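Week 5 notes: Encouragement as a genre

Last week's reading was the inspirational blog post, the kind that tells you that you are a candle, a river or an unfinished song. This week we ask whether it does anything, and how you would know.

Start with the Skeria essay, which you should have read by now. It runs to 3,000 words and uses the word "journey" in its title, its first line and its last. Ask what the writer would have to see before admitting the advice had failed. I couldn't find an answer, and I went looking twice.

1. The second person

"You are enough" is addressed to whoever turns up. A sentence that fits every reader has told none of them very much. Hyvönen's defence is that readers supply the detail themselves. Maybe - but a horoscope gets the same favour.

2. The borrowed object

Writers in this genre like a humble household thing: a kettle, a mug, a worn doormat. Check whether the object does any work. If you can swap the mug for a boot and lose nothing, the metaphor was only colour.
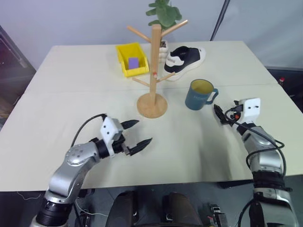 3. Testimony

The Skekcombe newsletter printed 613 letters from grateful readers in July. Ungrateful readers don't usually write in, so be careful with that figure.

For next class

Write 900 words on one post of your own choosing. Quote it fairly and at length before you go after it. Section 8 of the Ravus reader covers tone, though I think it lets sincerity off too lightly.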